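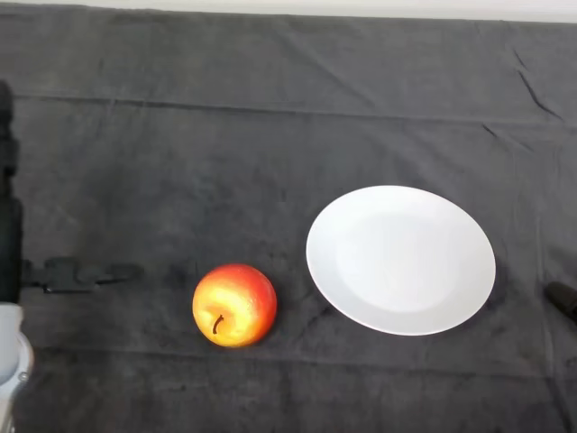
Apple and plate on the gray cloth, left arm at the side.

Ondora Robotics Club - Minutes
July 26, 2021

Typed up fast from my notes, send fixes before next meeting pls.

1. Last minutes
Approved. One change, the May dues total was wrong in the old copy, corrected in the binder.

2. Money
Balance is $897. Paid out $174 for the replacement power supply and cable ties. Receipt is in the folder. Snack money stays seperate from now on, voted and passed.

3. Pick and place project (Team Jutis)
Task is still apple to plate. Team wants to stay with one fruit untill the grasp is steady, then move on to something softer. Long talk about whether to come in from the side or from above. Side won for now. Left arm does the pick, right arm stays parked.
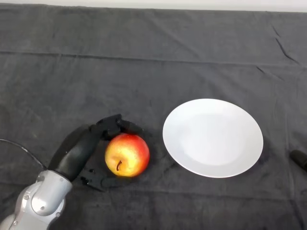

Photo: Ondora Robotics Club / Team Jutis

Closing the fingers above and below the apple is the grasp they want to use for the demo. Open question is how hard to squeeze. Team has been going by feel on the controls, coaches want a number written down. Also:
- stem direction, does it matter? Team says try every way and log it
- cloth creeps when the arm brushes it. Clips or tape at the corners, no decision
- plate stays on the right for all runs so the logs match up
Goal before the demo is 25 clean runs, apple on the plate and staying there. A roll off the rim is a miss. Team asked if a retry can count, answer no.

4. Log sheets
Too many blanks last time. New rule, whoever drives does not write. Swap every 3 runs. New members should get a turn at both jobs. Sheets go in the tray at the end of the session, not in backpacks.

5. Dronent Cup
Entry form still not sent. Needs team name, parent signatures, short write up of the project. Write up half done, missing the part on what went wrong, which the judges ask for. Bring signed forms next meeting or you are off the list. Rides: two cars short.

6. Jurić workshop
Offer to come see our setup and talk about grippers. Everyone for it. Date to be set by email. Questions for them go on the whiteboard, keep it to robots.

7. Other
- e-stop gets tested before power on, every session, no skipping
- somebody has the small hex key set, bring it back
- battery cabinet key moved to the front desk
- T shirt vote put off again

To do
Squeeze setting written down: Team Jutis
Corner clips, price and try: Team Jutis
Entry form: coaches
Email to Jurić: secretary

Meeting closed, cleanup after.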